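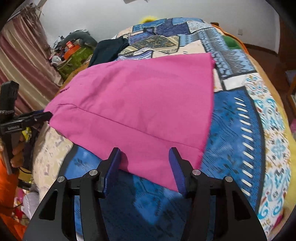 Renji Nishimura wrote to us that he washed his cover every week for one winter and the corners still held the mattress, but he wished he had ordered the deeper pocket from the beginning.

July 26, 2026
By Elsa Huttunen
Reading time: 5 minutes

Bikura fitted bed cover, deep pocket

The Bikura is a cotton bed cover with elastic along the whole edge. We have sold it in our shop since the first small delivery from the Venckus mill, and it is now the item we send out most. Many customers ask the same things by email, so I have tried to collect the answers on this page.

The fabric

The cotton is a plain weave with 224 threads per square inch. This is not a very high number, and some customers are worried by it. A higher number makes the cloth smoother but also closer, and many people find it too warm in summer. The Bikura feels a little dry and crisp on the first night. After several washes it becomes softer, and then it stays like this for a long time.

The cloth is dyed before it is sewn. Dark colors can give off some dye in the first two washes, so please wash them alone.

The elastic

In the first version the elastic was only in the corners. Chiyo Ueda, who cuts and sews our samples, changed this after we had many complaints that the long sides came up during the night. Now the elastic goes all the way around and is covered by a folded hem. If it becomes loose after some years, you can open the hem at the foot end, where the seam is marked with a white stitch, and pull in a new one.

Sizes

Please measure the height of your mattress together with the topper, if you use one. Most wrong orders come from forgetting the topper. The regular pocket is for mattresses up to 10 inches and the deep pocket is for those up to 15 inches. If you are between two sizes, take the larger. A cover that is too tight will put all its strain on the corner seams.

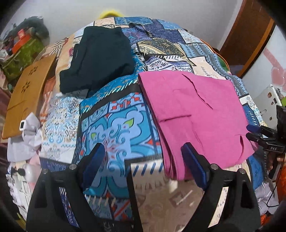

The twin weighs 562 grams in the regular pocket, and the king weighs 1175 grams in the deep pocket. I give these weights because customers who live abroad often have to calculate the postage themselves.

Washing and drying

Wash in warm water with a mild soap. Close the zippers of other clothes in the same load, as they can catch the hem. You may use a dryer on low heat, but take the cover out while it is still slightly damp and pull the corners into shape by hand. We do not advise bleach, also for the white one.

It will shrink a little in the first wash. The sizes above are already made with this in mind, so a new cover can look too big when you first put it on.

Comparison with the Varkach

The Varkach is our heavier cover, with a brushed surface. It is warmer and it wrinkles less, but it needs much longer to dry. Tomoyo Kudo from our packing room uses the Varkach from December and the Bikura for the rest of the year.

Ordering and returns

We send from our own stock, normally on the next working day. Unwashed covers can be returned within 30 days. For cut sizes, such as boat beds or old family beds, please write to Takeshi Sakai with a simple drawing and all measurements in inches. Cut sizes cannot be returned.

The matching pillowcases from Kiden are sold separately.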